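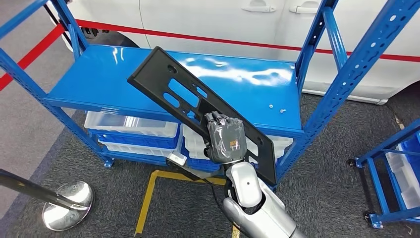 Section 4. Fitting the top shelf and loading the bins

Read this section through once before picking up a screwdriver. The Kesix sheet that comes in the carton says the job takes 17 minutes. Mwanaisha Kioko and I have put up a fair few of these units for Odera and have never got near that. Allow an hour.

1. Park the unit on level ground and stop the casters from rolling. A garage floor that looks level often slopes towards the door, so check it with a spirit level.

2. Choose the height of the top shelf by counting holes up each perforated upright from the bottom. Count all the uprights. The sheet suggests marking one and judging the rest by eye, and I would not trust my eye or yours.

3. Rest the shelf in place and start every screw by hand. Leave them all slack until the last one is in.

Note: Put loose screws in a cup. On a glossy shelf they roll, and they are hard to spot under bright lights.

4. Tighten the screws a little at a time, going from corner to opposite corner. Stop when they are snug. "Fully tight", as the sheet has it, is how the paint gets chipped.

5. Slide the bins on to the lower level, heaviest in the middle. The clear-ish upper part lets you see roughly what is inside, though small parts all look alike through it. Label the bins anyway.

6. Try each bin in and out. If one catches under the shelf edge, go back to step 2 and move the shelf up by one hole.

Caution: Do not roll the unit with anything standing on the top shelf. The Clondis leaflet claims this is safe at walking pace. Shabani Kimaro tried it with a tin of paint and we were cleaning up until teatime.

Caution: If the unit lives beside a parked car, leave room for the doors to open fully, and keep long panels and other awkward pieces away from the paintwork while you work.

Spare screws are listed as part 143. They are sold in packs of 3, an odd number for a shelf with four corners, so order two packs.

Section 5 covers replacing a caster.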